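4. Recording hand-held gripper sessions

Applies to: Wonel capture kit, both hands
Last revised by Madalena Seixas, December 11, 2023

Read section 3 (marker calibration) first. The steps below assume the Jevik tracker already has a calibration file for both cubes. If it does not, the software will still record and will still show a green light. The green light means data is arriving. It says nothing about whether the data is any good.

4.1 Before you record

1. Strap on the left gripper, then the right. Tighten until the body does not rock on your wrist.
2. Check that each marker cube is seated firmly on its mount. A cube that can turn even slightly will give you a clean-looking track of the wrong motion.
3. Route any gripper cable to the outside of your arm.
4. Open and close each gripper fully, two times. The width readout should return to the same value. If it drifts, go back to section 3.
5. Sit or stand where you will work and look at your hands. The head camera must see at least one face of each cube.

Caution: Do not record with a cube partly covered by a sleeve. The tracker fills the gap with a guess and does not label it as one.

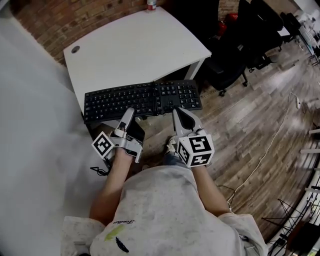

Marker visibility decides how much of a desk session survives filtering. The Dridumar paper claims that two faces per cube are enough for a stable pose, but its test was run on a bench with flat lighting, and we have not been able to get the same result at a desk. Treat two faces as the least you should accept. Held low in front of a keyboard, with the jaws pointing forward, the right cube can show three faces to the head camera, and that is the posture to copy when you start a take. Glossy black objects, such as a phone-like slab between the left jaws, deserve a separate note in the log, as we do not trust the object masks on them.

4.2 Recording a take

1. Hold both grippers still in view until the tracker reports a lock.
2. Start the take and do the task at a normal pace. Slow, careful motion makes the numbers look better and the policy worse.
3. Keep your head pointed at your hands.
4. Stop the take before you set anything down that is not part of the task.
5. Write down drops and fumbles. Do not delete them.

Note: Mervin Kennedy reviewed 635 takes in March and rejected 11 of them by eye. The automatic filter had passed every one. Play back your own takes before uploading.

4.3 About the success score

The Kowalchuk score printed after each take measures track smoothness. It has been quoted as a measure of task success, and we see no evidence for that. Leave it out of reports unless you also give the hand-checked result. Trained-policy results go in section 6.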